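# Running a Virnlow validator at home: worth it on a small box?

**mossy_ledger**

So I finally did it. After months of delegating to a pool I moved my stake over and set up my own Virnlow validator on an old mini PC in the hallway closet. Synced overnight, signed its first block before breakfast, and I may have cheered loud enough to wake the dog!

I want to compare notes with people who've been at it longer. Mine has 16 GB of RAM and a plain SATA drive. I've missed 9 attestations since I started, all of them during the nightly snapshot. Is that the drive choking or did I set something wrong? Config is stock apart from the peer limit, which I raised to 47.

---

**quietfork**

Congrats! It's the drive. Snapshots write in one big burst and a SATA disk can't keep up while the client is reading state. I had the same gaps until I put in an NVMe stick, and they stopped that night.

Also, drop the peer limit back to default. More peers means more gossip to check, and a small box feels that right away.

---

**bramble88**

> drop the peer limit back to default

Going to disagree with this one. On a home line with flaky routes the extra peers saved me more than once. When my provider had that awful week in May, half my connections vanished and I still didn't miss a proposal. CPU use went up a little, so what.

Agree on the NVMe though.

---

**quietfork**

Sure, if your connection is bad. OP didn't say it was. I'd change one thing at a time and look at the logs.

---

**mossy_ledger**

Connection is fine, cable, never drops. I'll order the drive first and leave the peers alone until it's in, then try both settings for a few days each. I love that there's a knob for everything in this client, it's like having a model train set.

---

**tallow_and_tin**

Before you spend more on hardware, have you looked at what you're earning compared with the pool? I ran the numbers on mine. Hardware came to $179 used, plus power, and the pool would have paid nearly the same with zero effort. The Dradau pool even covers missed rewards when their nodes go down.

I'm not saying don't do it. Just don't do it for the money.

---

**bramble88**

The Dradau pool is also huge. If everybody picks the easy option we end up with a handful of operators signing everything, and then what did we need a proof-of-stake chain for? Every closet validator helps. Mine is under the stairs next to the paint cans and I'm proud of it.

---

**tallow_and_tin**

Fair, and I do still run mine! I just wish the getting-started page mentioned the costs. It makes it sound like free coins.

---

**mossy_ledger**

I'd have done it for nothing. I learned more in one weekend of reading client logs than in a year of watching the price.

Another question while I've got you all: key storage. I have the withdrawal key on a Raptis hardware wallet and the signing key on the box itself. Do people use a remote signer at this size?

---

**quietfork**

That split is what I do. A remote signer is one more machine that can fall over. Whatever you choose, **never** run the same signing key in two places, even for a minute during a move. That's how you get slashed. Stop the old box, wait a couple of epochs, export the slashing protection file, import it, start the new one.

---

**pixelheron**

Fun thread, subscribing. I'm setting up on the Edham testnet this week and this is already better than the docs. Does the testnet faucet still hand out enough for a full validator, or do I have to ask in chat?

---

**bramble88**

Ask in chat, they're friendly. Post your address and what you're testing and someone will top you up. And do break things on Edham! Pull the plug, fill the disk, practice the key move. Much nicer to find out there.

---

**pixelheron**

Perfect, will do.
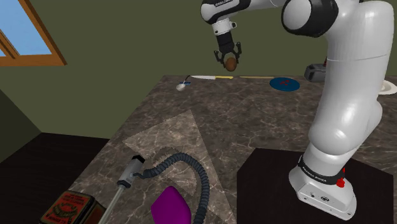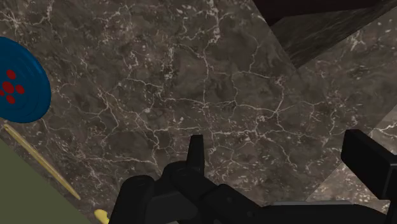

*First one: Franka arm and gripper. Second one: marble, close up.*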